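Unit 9 handout: Folding soft garments on a bed
Household Textiles, evening group. Notes by Yaowalak Wattanapong

Read before the prac. Bring one top with sleeves, plain colour if you've got it, no buttons.

Why the bed: waist height-ish, big, easy on the back. Smooth the sheet first or you fold its wrinkles into the garment. Pull from the corners, don't pat.

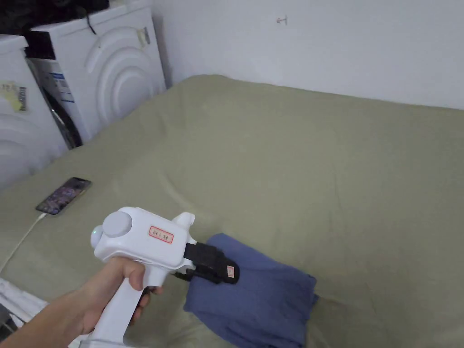

Pick up by an edge or corner, never the middle. Middle pickup = whole thing slumps and you start again. Same for pillowcases, tea towels etc.

Clear the bed before laying out. Leave the near half free, small stuff goes at the back.
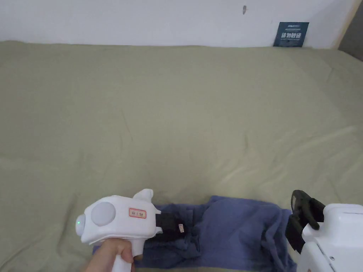 Fig. 1. Olive sheet, small navy card propped against the wall.

Lay out: hem toward you, sleeves sorted before anything else. Tension comes from the two near corners, out and slighty down. Diagonal creases mean the pull is uneven, so ease off one side and re-lay. 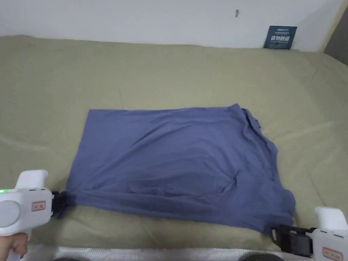 Fig. 2. Near corners held. Creases run up from the left one.

Then sides in, sleeves flat on top, bottom up to meet the top. Half again if the shelf is shallow. Jumpers stop at the first half, they're bulky enough.
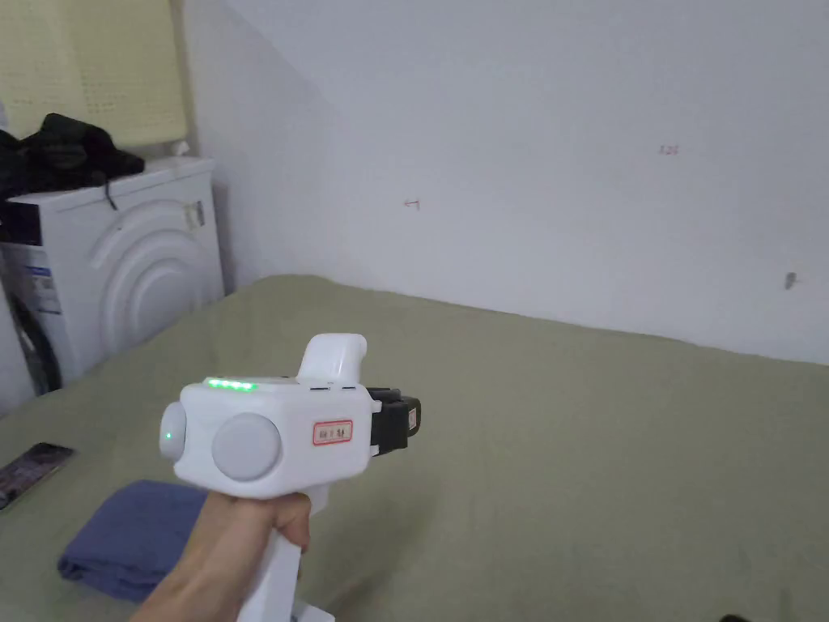
Finished fold should be a rough rectangle. Loose is fine for home, dont chase shop edges. Stack with the fold facing out, heavier colours at the bottom.

For next class: fold the same top 9 times, note which step slows you down. Reading is p. 29 of the course book, skip the bit on fitted sheets.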